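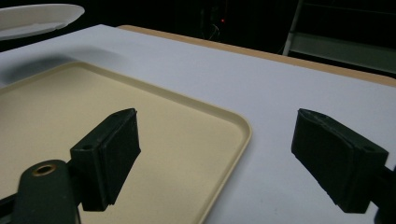 Parnar tray, cream, rectangular

Last updated 10 June 2023
292 shares | 3 comments

Back in stock. Same tray as before, same mold, same color. Cream plastic, rectangular, rounded corners, raised rim all the way round. Flat inside. No handles, no feet you'd notice, no pattern. People ask for the one with the pattern -- that was a different maker and it's gone.

Sold singly or by the case. A case is 75 trays. We don't split cases at the case price, please don't ask at the counter, the answer's on this page.

WHAT IT'S FOR

Dishing up, clearing away, carrying plates from the counter to the table. Drinks if you have steady hands. Most of ours go to church halls, small cafes, the after-school places, and a good number to people who just want something to put under the coffee things at home. One customer uses hers for seed packets. Another lines them up on a shelf for mail. Fine by us.

It's a table tray first. It sits flat, it stays put on a hard top better than you'd think from looking at the underside, and things set down on it don't slide about much when you walk. Tall glasses are another matter. Use a bar tray for those, we have the Conneely round one, other page.

SIZE

Fits one dinner plate with room for a mug and silverware next to it. Two dinner plates side by side, no. Two side plates, yes, and a glass. If you're replacing an old set and need them to stack with what you've got, bring one in or mail us a tracing of the corner. The curve of the corner is what decides it. We've had folks order a case by length and width only, then find the new ones perch on top of the old ones instead of dropping in. Tracing is quick. Pencil round it on the back of an envelope.

Long side to long side on the new batch is the same as the December batch, checked.

THE RIM

Worth its own bit as it's what most of the questions are about. Rim stands up enough to hold a spill from a tipped cup if you're on it quick. It won't hold a bowl of soup, the whole bowl. Edge is smooth to the hand, comfortable to pick up from a bare table if you get fingertips under the short end first. On a tablecloth it's easier still.

Little lip of flash on the odd one, right at the corner, from the molding. Rub it off with a thumbnail or the rough side of a sponge. Not a fault and we don't take them back for it. If it's more than a thumbnail's worth, send a photo and we'll swap it.

COLOR

Cream. On a white table it looks distinctly yellow-beige, on a wood table it looks nearly white. Same tray. We get returns over this so please read it twice. If you want a white tray to match white plates, this isn't it and you wont like it. If you want your white plates to show up against the tray, it's a very nice color for that.

Shows coffee. Shows tomato sauce more. Doesn't show flour, dust, or light scratches, so it keeps looking decent for a long while in a place where nobody's babying it.

CLEANING

Hand wash, warm water, dish soap, soft cloth. Dry it standing on its edge. If you stack them damp they stick together and you get a ring of water trapped under the rim, which smells by the next morning.

Dishwasher: top rack only, and skip the heated dry. We've had them come out with a bit of a bow in the middle from the bottom rack. Sometimes goes flat again under a pile of cookbooks overnight. Sometimes doesn't.

Stains: baking soda paste, leave it on while you do something else, wipe. Turmeric -- good luck. Sunlight helps some.

Don't use: steel wool, oven cleaner, anything gritty in a can. It takes the surface off and then every stain gets in for good.

Not for the oven. Not for the microwave. Don't put a pan straight off the stove on it, use a trivet. A plate of hot food is fine, that's what it's for.

STACKING AND STORING

Stack nicely, straight up. Keep the piles low enough that you can lift the top one without reaching over your head. On edge in a rack is better if you use them daily, and the Sketirari rack takes them with a gap between each so they dry in place. It's on the shelving page. The rack is ordered in, allow extra time.

Don't keep anything heavy on top of a stack long term. Don't keep them behind the radiator. Sounds obvious, see returns pile.

GOES WITH

Grulel round plate, white. Plain, wide, slightly raised edge. The usual thing people buy with this tray and the reason we list them next to each other. Sits in the flat part with clear space at both sides.

Grulel bowl, same white. The wide one fits. The deep one fits too but tips if you carry the tray one-handed.

Conneely table, white top with a light wood edge. We have one on the floor in the shop and set things out on it. Yes it's for sale, no not that one, we'd need to order yours. Good surface for this kind of tray, wipes down quick. The wood edge wants a wipe with a dry cloth after so water doesn't sit along the join.

Paper liners. Any cut-to-size roll will do. We used to sell a pre-cut one and the corners never matched so we quit. Cut a rectangle, snip the corners off at an angle, done.

SETTING OUT FOR A GROUP

Asked for this so often that Morfudd Gethin at the shop wrote out how she does it for the lunch crowd. Pasted in more or less as she gave it.

Trays down first, all of them, before any plates. Short end to the diner if the table's narrow, long side if you've got the room. Leave a hand's width of bare table between trays or people knock elbows and then knock cups. Plates next. Put the plate to one side of the tray, doesn't matter which, same side for everyone. Silverware goes on the napkin and the napkin goes on the tray, never on the table, or half of it stays behind when you clear. Cups last and at the far corner away from the sleeve.

Clearing: scrape onto one plate at the table, stack plates on one tray, cups on another. Don't stack trays with anything on them. Wipe the table before the trays go back, wipe the trays before they go on the pile.

She also says get a few spares beyond your headcount. Someone always wants a tray for the bread.

PRICE AND ORDERING

Single price is on the sticker in the shop or call for it, it moves with the freight and we got tired of changing this page. Case price is lower per tray. Schools and halls can go on account, fill in the form at the counter, bring the letterhead.

Limit of 3 cases per order till the next delivery lands. After that, no limit.

Pickup from the side door. Ring the bell, somebody will come, give it a minute. Cases are awkward more than heavy, bring a second person or a hand truck. We can load a car. We can't tie things to a roof.

Shipping on singles goes in a flat box with card between. On cases it's the maker's carton with our tape on it. If the carton arrives crushed at one corner, open it while the driver's there if you can, and take a photo of the carton before you throw it out. Claims without the carton photo get turned down by the freight people and then we're both stuck.

RETURNS

Unused, any reason, bring the receipt. Used, only if it's cracked or warped out of the box. Wash it first please. We've recieved them with lunch still on.

No returns on color (see above). No returns on "smaller than I thought", the size section's right there.

KNOWN ISSUES, THIS BATCH

Some have a faint swirl in the plastic on the inside face. From the pour. Only shows with light coming across it low. Doesn't affect anything.

Maker's mark on the underside is fainter than last time. Still a Parnar.

A few trays in one carton had a dull patch near the short end. Pulled those, they're in the seconds bin by the register, marked down. Perfectly good for the garage or under plant pots. First come.

COMMENTS (3)

bought a case for the hall, good trays, wish they came with a handle hole. The old ones had one

Does the lid from the Parnar storage box fit this? -- Shop reply: no, different corner. Close but it pops off.

Had mine since the first batch and run them through the dishwasher every day, top rack like it says. Still flat. One has a chip out of the rim where I dropped it on the back step. Would buy again, need four more if you still do singles. -- Shop reply: we do, call ahead and we'll put them behind the counter for you.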